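September 25, 2026

Second meeting of the robot club and I have been made responsible for the cup. I joined to learn how to program. Jalen Pennington, who has been in the club since February and mentions it, says the cup is where everyone starts.

The project is called Jamix this semester. The name came out of a vote and I was one of the two people against. What we want is a pair of arms that will clear a table after lunch: dishes one way, trash the other, spilled food dealt with by some method we keep putting off discussing. There's a showing at Poleck Hall in the winter and Despina Giannakopoulos, our advisor, has already told them we're coming.

So, the cup. I steered and Jalen criticized. A paper cup has opinions about being squeezed. Too little and it slides, too much and you own a paper oval. I have held cups my whole life without once thinking about it, and now I think about it on the bus.
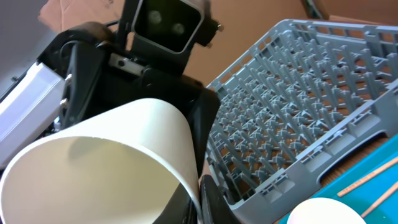
Me versus the cup, with the dish rack waiting.

Despina wants 2000 recorded tries before the showing. We have 823. I did the subtraction on the back of my chemistry notes and then wished I hadn't. She says bad tries are useful too if you label them properly, so my contribution to science is coming along well.

After the cup we moved on to the clear container, which is for the trash half of the job. I had pictured something grander for my first month in robotics than escorting a candy wrapper. The see-through plastic is the real pain. Jalen spent most of last spring convinced his code was broken when the trouble was shine.
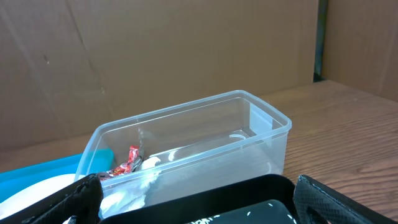
Why practice on trash when there are real dishes to clear?
Wrappers and tissue crumple differently every time, so the arms get more variety out of one small wrapper than out of a stack of matching plates.

That's Despina's answer, anyway, copied from the club FAQ, which I have been told to memorize before the freshmen's parents visit.

Then rice. I was against the rice. It goes in the black tray so the grains show up, and it also goes on the table. Jalen says a lunch table without spilled food is a fantasy, and I said fine, but could it be a fantasy with lentils, which are bigger. He wrote "lentils??" on the whiteboard and underlined it, so I think I've had an idea.

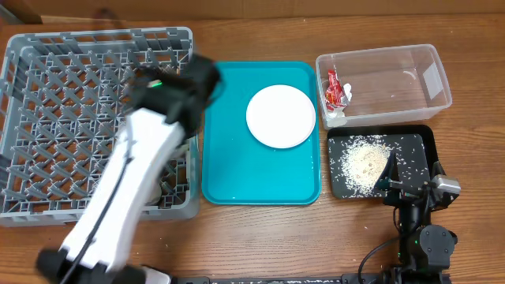
The other thing I learned is that two arms are more than twice as hard as one. Your left hand knows what your right hand is doing for free. Ours have to be told. Jalen runs the pair of them like he's playing piano, and when I took a turn I kept looking at the wrong side and apologizing to it. There's a school across the river, Xenos, that does all this with one arm and won the regional last time. I brought that up. It did not go over well.

My score for the afternoon, if anybody is keeping one (Despina is, in a spreadsheet), was 78 tries labeled. She put my initials next to them. I also got told off for labeling one of them "sad," because "sad" is not in the list of labels. I maintain it was the most accurate word.

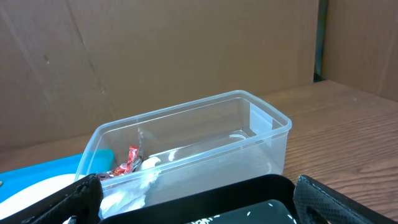

Red wrapper, still my nemesis.

Stopped at Jidilari on the way home for dumplings and caught myself planning how to grip one. Left side, low, gentle. Then I ate it with a fork. Chemistry quiz tomorrow and I've read one page of the chapter, the one with the subtraction on the back of it. Need to ask Jalen if the club pays for lentils.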